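The Cutoff Belongs in the Registration Form

November 15, 2024

14 comments

Small trail races publish their distance to the nearest tenth of a kilometer and their finish cutoff in a sentence near the bottom of the rules page. I think the order should be reversed. For a large share of the field, the cutoff decides whether the race can be finished at all, and it should appear on the form, next to the box where the runner enters a card number.

The Geltness half marathon in June is the case I know best, having timed it. It had 207 registered and 172 starters. The course closed at three hours flat, which on a road would be generous. The Geltness course is not a road. It has a long middle section on duckboard, where passing is possible only at the turnouts, and a climb out of the marsh that most people walk. Of the 172 who started, 70 were still on the duckboard when the leader finished. That is normal. What bothered me was the number who told the desk afterward that they had learned of the three-hour limit from the marshal who pulled their bibs.

Irja Saarinen, who directs the race, holds that the limit was on the website and that adults can read. Both points are correct. The limit was in paragraph eleven of the rules, under parking.

A cutoff is a pace. Three hours over 21.1 kilometers is 8:32 per kilometer, start line to mat, including aid stations and the queue at the first turnout. Stated that way, a runner can compare it with a training log. Stated as "the course will close promptly," it can't be compared with anything. Directors who publish a total time should also publish the pace, and if there is an intermediate check they should publish the required pace to that point. The two figures are rarely the same. At Geltness the intermediate check sits before the climb, so a runner can make it with four minutes in hand and have no realistic chance at the finish.
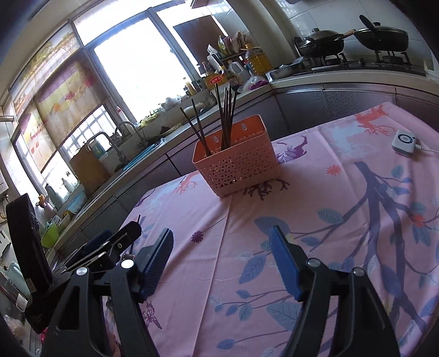
Chopsticks in a plastic basket on the kitchen table.

The usual objection is that a visible cutoff scares off beginners and costs entries. The Clokano 10K put its limit on the form two years ago, and Veikko Miettinen, who handles its entries, says the field stayed at its cap of 100. A few people switched to the shorter event before race day – the result one would want. They paid less, finished, and did not need a ride in the sweep van.

A second objection is stronger. Wilma Nisbet has swept at the back of more races than I have timed, and she argues that a hard number invites hard enforcement. A marshal with some discretion can wave through a runner who is one minute over and moving well. I accept that discretion has value. It should still be written down: a limit, a grace period, and who decides. Unwritten discretion goes to the runners the marshal happens to know.

My proposal is short. Put the cutoff on the form as a total time and as a pace. Put the intermediate check beside it. Start the clock at the gun for everyone, and say so, or start it at the mat, and say that. Allow a free transfer to the shorter distance until bib pickup closes.

None of this requires new equipment. It requires two more lines on a form that already asks for shirt size twice.

38 shares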